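From: Aba Ansah
To: allotments-list
Subject: Re: [allotments] water butts, hose rota, and the bottom tap
Date: 4/19/22

Irja, thanks for this, sorry for slow answer, been on lates all week. Replying in bits below.

Irja Kuusisto wrote:

> Hello all. The bottom tap is dripping again and the pressure at the
> far end is hopeless after about six in the evening. I counted three
> hoses running at once yesterday. Could we agree a rota before the
> dry weather comes? Also does anyone know whether the old Tukard
> tank behind the shed still holds water, or is it only good for
> scrap? I have 9 tomato plants in pots and nowhere to fill a can
> without queuing.

Tap first. Washer has gone, same as January. I put a new one in then but it was the wrong size and I knew it at the time. Pichit has a bag of the right ones, he's offered to do it if somebody can turn the main off at the road. Key for the cover is on the hook inside the shed door, left hand side. Please put it BACK there.

Rota. Yes in principle. Not by plot number though, we tried that and the people on shifts never got a slot. What about odd plots before noon, even plots after, and cans any time? One hose at a time on the bottom tap whatever happens. Top tap can take two.

The tank. It does hold water. Amirhossein and I filled it to the second rib and left it a fortnight, lost maybe an inch, and it had been windy. The lid is the problem. Split right across, so it goes green by June and the midges get in. A bit of old pond liner and a bungee would do for this year. There is a downpipe off the shed roof that goes nowhere at present, so a diverter on that and we'd be catching rain for nothing. I looked at the Cikon one and the Clevau one, the Clevau fits square pipe which is what we've got. Both much the same price.
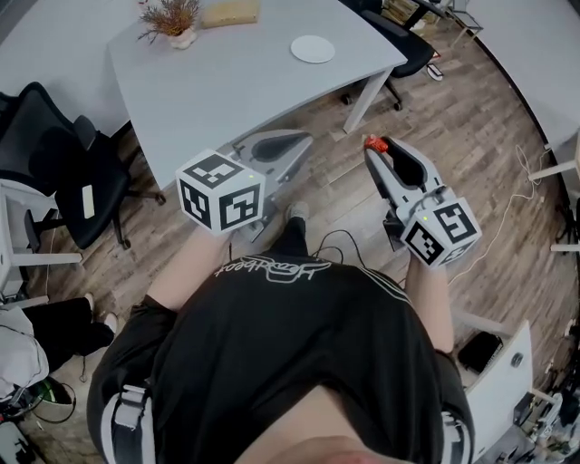
Indoors, January

Copying in the notes from the winter meeting as three people have asked me for them and I can't find the link either.

Water bill for the year came to £397, up on last year, most of it July. Meter read 3,532 when Tuulikki took it, she has the earlier readings in her book if anyone wants to compare. Agreed to read it monthly from now on, first of the month or near enough.

Agreed 4 water butts to be bought out of the plot rents, one for each corner, second hand if we can get them. Tuulikki to ask at the dairy about their blue barrels. Must be food ones, not whatever the last lot had in them. I scrubbed one of those for two days and it still stank.

Sprinklers: no. Unattended hoses: also no. Seep hose is fine if you're on site and it's switched off when you go home.

Mulch delivery put off till the track dries out, the lorry won't risk it past the gate.

End of notes.

So where we are now. Barrels: Tuulikki got two, they're by the compost bays, no taps fitted yet. Does anyone have a hole cutter, 25mm or thereabouts? Mine has no teeth left on it. They need standing on something as well, slabs or blocks, high enough to get a can under. I've got a few slabs but not enough for both.

Irja, for your tomatoes, use my butt in the meantime. Plot next to the plum tree, the brown one with the brick on top. It's full. Just put the brick back becuase the lid blows off and ends up in the brook.

One more thing, not water. Whoever has borrowed the long handled edger from the shed could they bring it back before the weekend, the paths are getting silly and I said I'd do the main one.

If there's no objection to the odds and evens idea by the end of the month I'll write it up and pin it on the shed. Shout if you hate it. Pichit, let me know wich evening suits for the tap and I'll come down and do the main for you.

Aba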